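Visit report: open morning at the Hidell robot workshop, Firnthorpe

I was in Firnthorpe on 17 Feb 2026 and used the chance to see the open morning at Hidell. The workshop is in a former dairy office from 1977, and the sign of the old owner is still over the gate. Our group had 17 visitors, mostly teachers and a few people from small factories.

After coffee we went upstairs to the part I came for, the rooms where they teach robots by remote control. The project is called Kingi. An operator wears gloves and a headset, and the robot copies the movement of the arms and the fingers. The headset gives only what the robot's head camera sees, so the operator must first turn the head and learn where the furniture stands.
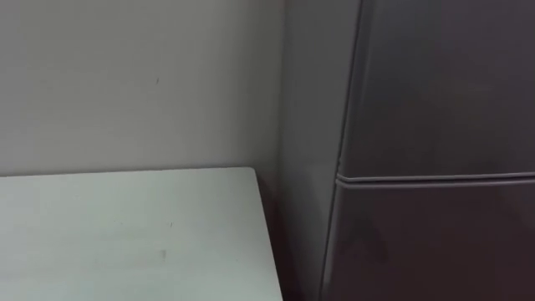
I had expected that one good demonstration is enough. Our guide smiled at this and told us that for one simple task, to take hold of a bottle, they have recorded 767 demonstrations, and they began only in December. Each one is kept with a short note if the operator was not satisfied. Bad ones are kept too – a point I did not fully understand, and the time for questions was short.

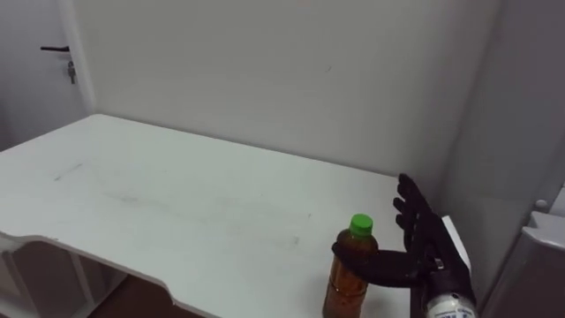

The thumb is the difficult part, according to the operators. A person does not think about the thumb, but in the glove you have to place it with purpose, and you do not feel the bottle. I tried the glove for 2 minutes and my hand was tired after it.

The older method, where you take the arm and guide it by hand, is used in the Ikel room downstairs. We saw it only through the glass door, which I regret a little. Entrance is free, but you must register by e-mail. The bus from the station stops at the gate, and the last one back leaves quite early.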